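3.2 Why people don't switch the fan on

I'll admit I came to this study because of my own flat in Tarnau, where I fry onions most evenings and have never once enjoyed the noise of the extractor. So when Santosh Pal and I sat down to write the questionnaire, the first thing I wanted to ask was dead simple: do you turn it on, and if you don't, why not?

We got 294 replies, which I was thrilled with (we'd hoped for 200!). Noise came up again and again, as I'd guessed, but plenty of people wrote that they only think of the fan once they can smell something. One woman in Stallow keeps hers for fish and nothing else. Others open a window and leave it at that, even in winter, and a few weren't sure which button was the fan and which was the light.

Boiling water hardly seems to count as cooking at all. People who'd run the fan for a stir-fry would happily let a pan of pasta steam away for ages with the fan off, and then grumble to us about damp on the window frames. I do the same, so no judgement from me.

We also asked what sits over the hob, as a separate hood and a microwave fitted above the cooker get used quite differently (see Figure 2). Microwave owners were more likely to forget there was a fan in there, and I'll come back to them in section 4.
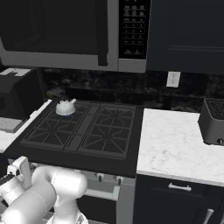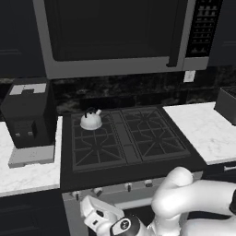
Figure 2. Computer-rendered views of a kitchen with the microwave mounted above a black gas hob.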